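Trornanura Balloon Column Kit
Section 5: Assembly, Inflation and Placement

5.1 Before you begin

This section covers assembly of the Trornanura free-standing balloon column for birthday, anniversary and retirement displays. The finished column stands 149 cm tall, excluding the topper. Allow an extra hand-width of clearance if a foil numeral is fitted in place of the round topper.

Read Section 4 (Parts Check) first. If any part is missing, do not substitute garden stakes or dowel for the pole sections. The collar joints are sized to the supplied pole only.

You will also need:
Clean tap water or dry sand for the base
A balloon sizer, or a cardboard box with a hole cut to the required diameter
Scissors
A hand pump or electric inflator with a tapered nozzle

NOTE: Columns are air-filled. Helium gives no advantage on a pole and shortens the display life of latex balloons.

5.2 Filling the base

1. Remove the filler cap by turning it anticlockwise.
2. Place the base on a level surface close to where the column will stand. A filled base is awkward to carry and should not be lifted by the pole socket.
3. Fill with water to the moulded line, or with dry sand to just below the cap thread.
4. Refit the cap and tighten by hand. Do not use pliers.
5. Tip the base slightly to each side and check for weeping at the cap. If water appears, remove the cap, reseat the rubber washer and repeat.

CAUTION: Do not fill past the moulded line. Water expands if the base is stored in an unheated garage over winter, and a split base is not covered under the Clendusmont replacement terms.

5.3 Assembling the pole

1. Push the lower pole section into the base socket until it stops.
2. Slide one locking collar over the section, wide end down.
3. Fit the next section and turn it a quarter turn to engage the lug. A click can be felt through the pole.
4. Slide the collar over the joint and tighten.
5. Repeat for the remaining sections.
6. Hold the pole at the top and move it gently from side to side. Some flex is normal. Movement at a joint means the lug has not engaged — take the joint apart and start again from step 3.

Leave the topper clip off until all of the balloon clusters are on the pole.

5.4 Inflating and tying

Each layer of the column is a cluster made from two pairs of balloons. All of the balloons must be sized alike. Small differences in diameter add up over the height of the column and will make it lean.

1. Inflate one balloon until it just touches the sides of the sizer. Release a little air so that the balloon is rounded and not pear-shaped.
2. Inflate a second balloon in the same way and tie the two necks together to form a pair.
3. Make a second pair.
4. Cross the pairs at the necks and twist two balloons around each other to lock the cluster.
5. Set the cluster aside on a clean sheet. Grass, stucco and rough concrete will burst latex.

For a spiral pattern, use the same colour order in every cluster. For a striped pattern, use one colour per cluster and alternate.

NOTE: Pearl and metallic finishes are slightly stiffer than matte. If a column combines finishes, size the stiffer balloons first and match the others to them.

CAUTION: Uninflated and broken balloons are a choking hazard for children under 8. Collect all fragments at once, including those from the work area.

5.5 Loading the column

1. Open the first cluster so that two balloons sit on each side of the pole.
2. Press the cluster onto the pole and cross one balloon from each side to close it.
3. Push the cluster down until it rests on the base.
4. Add the next cluster, turning it so that its balloons sit in the gaps of the cluster below.
5. Continue to the top of the pole, pressing each layer down firmly. Gaps will open later if the layers are only resting on one another.
6. Fit the topper clip and attach the topper or foil numeral.

If the pole shows through between layers, compress the whole column from the top with both hands and add one more cluster.

5.6 Fitting a foil numeral

Foil numerals from the Lorente range have two tabs on the lower edge. Thread the supplied ribbon through both tabs, bring the ends down either side of the topper clip, and tie behind the pole. Double-digit displays such as a 50th or 60th should use two columns set side by side, one numeral to each. A single clip will not hold two numerals upright.

Do not over-inflate foil. Stop when the creases along the seam have shortened but are still visible. Foil filled in a cool room and moved to a warm one can split at the seam.

5.7 Placement

1. Stand the column on a hard, level floor. On carpet, put a tray or board beneath the base.
2. Keep the column at least 2 m from heaters, candles, barbecues and halogen downlights.
3. Keep it clear of ceiling fans, and of doors that open towards it.
4. Outdoors, use the ground pegs and place the column in shade. Latex oxidizes in direct sun and takes on a cloudy finish within hours. Take the column indoors if the wind picks up.

Metallic streamers and foil numerals conduct electricity. Keep them away from exposed wiring and power points. 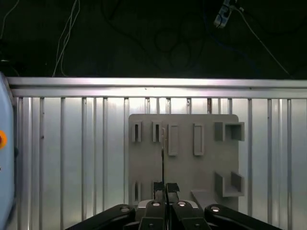

Trulel, commenting on the online version of this section, writes that step 4 of 5.5 would be clearer if it mentioned colour. On a spiral column every cluster has to be turned the same direction, and anyone who simply drops the balloons into the nearest gap will find the spiral reversing partway up. The same comment recommends marking the lead colour with a dot of removable tape until the column is finished.

The point is correct and applies to all spiral patterns. Turn each cluster clockwise when viewed from above. Striped columns are not affected.

5.8 Taking down and storage

1. Remove the topper. Foil numerals can be deflated by sliding a drinking straw into the valve and pressing from the far end.
2. Snip each latex balloon close to the knot, where the rubber is slack, and let the air out slowly.
3. Loosen the collars and separate the pole sections.
4. Empty the base outdoors and leave the cap off until the inside is dry.
5. Store the collars on the pole sections — loose collars are the part most often reordered.

Replacement collars, washers and topper clips are listed in Section 8.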